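Comparing Two Hand Controllers in the Kitchen Simulation

This guide explains how to compare two controllers for the five-step grasping exercise. It applies to users of the Zoltadia simulation package. Allow one full working session for each controller.

Before starting, load the countertop layout and confirm that both arms respond to commands. Open the settings panel and select the Grundar controller. Set the random seed to 441 and leave the grip force at its default value. Run nine trials with the right hand, then save the log under a new name.

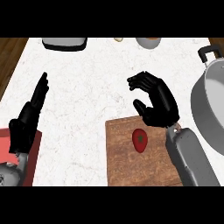 Next, select the Lammers controller and repeat the trials with the same seed. Do not change the arm speed or the camera position between the two sets. If a trial stops early, record it as incomplete and continue with the next one.

When both sets are finished, open the two logs side by side. Compare the time to first contact, the number of dropped items and the largest finger error. A log with fewer than 817 lines is incomplete, and that set must be run again.

Completed comparison forms should be sent to Edeltraud Reuter. Requests for additional layouts are handled by Lieselotte Ackermann and will be reviewed in September.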